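Clearing the Table, One Sausage at a Time

A visit to the Kun manipulation lab in November, where two arms are learning a domestic chore

Features | Robotics

The open day at Kun began on a Monday at ten, in a room on the ground floor that used to hold the company's milling machines. The drains for the coolant are still in the concrete. Visitors were given a lanyard, a sheet of safety instructions and a choice of three benches. Most went to the mobile base in the corridor, which moves and is therefore easier to photograph. I went to the kitchen bench.

Kun does not make robots. It buys arms, mounts them in pairs and sells the resulting cell, with control software called Plamero, to firms that want to automate light handling work. The kitchen bench is its test case. Jamshid Farahani, who leads the bench, gave the reasoning in two sentences. Factory parts arrive in known positions and known shapes. Crockery does not.

The cell has a pair of arms on a shared rail along the front edge of the table, with frame posts and pale walls behind. The arms are white with black joints, and a two-fingered gripper is fitted to the left one. Between them lies whatever the task sheet calls for. On the day this meant plates, a mug, a baking dish, a bin, a wire rack of condiments and a quantity of sausages.

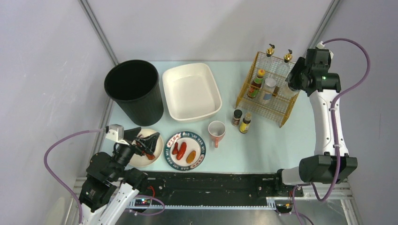
The task itself is simple to state. Food is to be moved from one plate to another or thrown away, the plates are to be cleared, and the condiments are to be left in the rack. An operator demonstrates each step by hand through a pair of leader arms, the software records joint angles and camera views, and a policy is trained on the recordings. The bench had collected 3629 demonstrations by the time of the visit. Farahani regards the first 1000 as largely wasted. The operators had been too tidy, always approaching from the same side, and the trained policy failed whenever a plate was turned.

Operators now work from a randomised sheet that sets the starting position of each item. Ilham Ong wrote the program that produces it. She showed me the rejected sheets as well, which included several layouts that placed the mug inside the bin.

What the wrist sees

Each recording combines a fixed view of the table with the view from a wrist camera. The fixed view is good for deciding which item to go to next. It is poor at the last few centimetres, where the arm hides the thing it is reaching for. At that point the wrist camera takes over most of the work.

Pouran Sharifi, who handles perception, put a set of wrist images on a monitor and left them there while she talked. The difficulty, she said, is scale. An object held near the lens fills much of the image and is out of focus, while the target on the plate is small and sharp. A network trained carelessly will attend to the large blurred shape. Her present remedy is to mask out part of the near field at random during training, which costs some accuracy on easy picks and recovers more than that on crowded plates.

Colour gives less help than one might expect. Food pieces on the same plate are often within a narrow range of reds and browns, and gloss moves the highlights about as the wrist turns. Lettering on a plate rim is a further nuisance. It has strong edges, and early versions of the policy would now and then close the fingers on a printed letter. Sharifi kept the lettered plates in the set for that reason and added more of them.
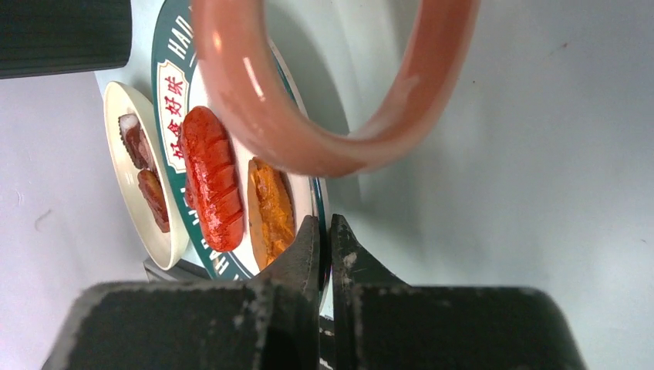

Grip, force and the mug

The fingers are driven by a single motor with no force sensor. Contact is inferred from motor current, a cheap method with an obvious weakness: friction in the mechanism looks the same as a light touch. Amirhossein Azimi has spent most of the year on this. His calibration routine opens and closes the gripper 50 times at the start of a shift and subtracts the result from later readings. It takes about 50 seconds, and the operators complained until he moved it to run while they were signing in.

With calibration, the cell can hold a soft piece without flattening it. Without calibration it holds it anyway, rather harder. Azimi demonstrated both. The mug is the worst item in the set. Its handle may face any direction, and a grip on the rim works only if the approach is close to vertical. The policy has learned to nudge the mug round before lifting, a habit that no operator taught it deliberately and that Azimi would prefer it to lose.

Customers and costs

Two firms have cells on trial. Canum, which runs staff canteens, wants trays sorted before washing. Nukska packs prepared meals and is interested in portioning. Neither will say what rate it needs. Mahtab Nazari, who looks after both accounts, would say only that the present cell is slower than a person and that the customers knew this when they signed.

She was more forthcoming about maintenance. Cables wear where they loop at the wrist, finger surfaces scuff, and the rail bolts need checking every week. The finger tips are treated as consumables and priced accordingly. The next version of Plamero will log wear from the same current readings that Azimi uses for grip, and Canum is due to receive it first.

The afternoon session started at two with a fresh sheet from Ong's program. I stayed for the first few layouts, then went to see the mobile base, which was charging.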